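List Home | Thread Index | Date Prev | Date Next | Search

Subject: Re: Fokel pads vs. Trummer pads on hand-held grippers

> We switched to the Trummer pads at Clokmont and lost grip on foil bags.
> Has anyone compared them with the Fokel set on real groceries?

We did, in September. Same two-finger hand-held tool for both sets, 29 picks per item, 2 operators. The items went into a soft fabric bag, packed tight.

Fokel missed 4 picks on snack wrappers. Trummer missed more, mostly where the crimped seam sat under the pad. On boxes I saw no difference — use whichever you have.

Check your finger screws before blaming the pads. Ours had worked loose by pick 2,063 on the log counter. 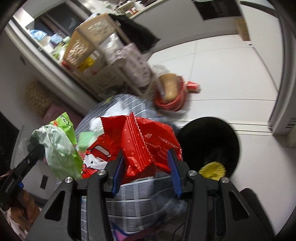 Red polka-dot wrapper between the blue pads, checked bag.

I can send the log if you want it. What opening width are you running?

Tirnbridge bench group

Last updated: September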